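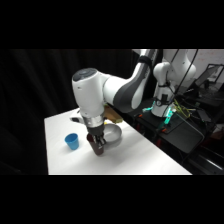 Start with the cups and worry about the rest later, was the advice on the workshop message board at Prisasstead, and I'm glad we took it, because our first plan for this project was a lot bigger. We wanted the arm to clear a whole kitchen table! Our group has one semester and a shared room in the evenings, so we settled on a dark cup, a blue cup, a bowl and a banana, and that kept us plenty busy.

Most of March went into the control program, which we named Zurkley (after a long evening and too much cocoa). It is 3,930 lines now, and I would guess a good part of that is us changing our minds about how to come down on a cup. Straight down sounds easy until the fingers land on the rim – then you have to back up, shift over and come in again.
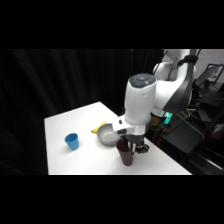
We ended up giving each cup its own approach height, typed in by hand. The bowl got one too, although we never really made friends with the bowl. For the test in April we ran the dark cup 80 times, and the gripper missed it on 19 of them. Nearly all the misses came late in the evening, and we still argue about whether that was the lighting or just us setting things down carelessly.
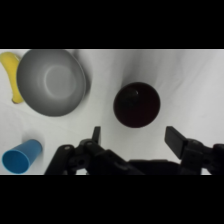

The wrist view helped more than anything else we added. Before that we were guessing at the gap between the fingers from the side, and our guesses were off by up to 8 millimeters. I wish we had set it up in the first week instead of fussing over the Bisgaard bracket drawings, which we then hardly used.

Still to do before the Birnetstead open evening in May: clean up the height table, and try the blue cup lying on its side with the new grip angle.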